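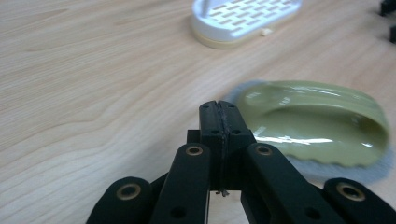
The pads of a Plarner wear out long before its joints do, a reader commented on the earlier version of this article, and any page on its care should start with them. The present version follows this advice in part, but the setup of the station is still treated first.

The Plarner station is a table-top work cell with two hand-held grippers, one for each hand of the operator. It was developed in the Kita workshop and is used for recording simple household tasks, which are later repeated by robot arms. Each gripper has two parallel fingers with replaceable pads, moved by a linkage. Power and signal go through one cable per gripper.

Setup

The table is placed on a level floor, and the stands around it are fixed before any cable is connected. After this the two grippers are connected and their fingers are closed fully, so that the controller can store the zero position. The maximum opening is stored next. In the Kita version this value is 116 mm, and a reading that differs by more than one millimeter means the closing must be repeated.

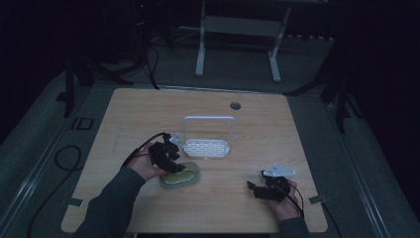
Cable routing is the most common source of trouble in a new station. A cable that is too short pulls on the wrist of the operator, and one that is too long can be drawn over the table and move the objects. The left and right cables therefore leave the working area on their own sides. On the left gripper the cable trails from the top back toward the left, and on the right one it runs down past the hand toward the lower right, so the middle of the table stays clear for the dish rack and the sponge. The operator should make a few slow reaches across the full table before the cables are tied.

Trial run

A trial run uses ordinary objects of different stiffness. Soft objects show if the closing force is too high, while light objects standing upright show if the operator touches things with the back of the gripper. The Dhillon procedure, which is older, used only steel blocks – it is still found in some manuals. 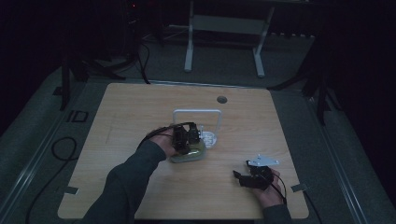

Aroha Tawhiri, Section Editor, Robot Maintenance
Last revised 2026-06-26

Regular care

The pads are inspected after every 600 closings. The gripper is disconnected and opened, and loose fibers are taken away with tweezers. They should not be pulled with the fingers, as a long thread may go back into the linkage. The pad face is then wiped with a dry cloth. Solvents soften the covering and are avoided.
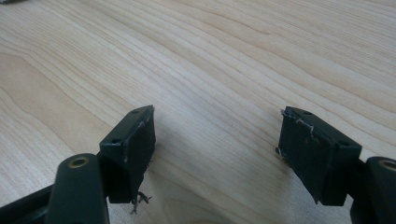
Open gripper fingers with whitish, worn material on the inner edges of both pads and frayed strands below the left one.

Pads in this condition are changed in pairs, even when one side looks better than the other. Each pad block is held by screws, which are loosened by turns so the block does not tilt. After the change the zero position must be stored again.

The bushings of the linkage need no oil. Oil collects dust and was the reason for most of the jams reported from Falla in November. When a joint feels stiff, the arm is removed and the bushing is cleaned with a soft brush. A bushing with visible play is replaced, and the screws of the mounting plate are checked on the same occasion.

See also: Cable strain relief; Parallel gripper; Zero position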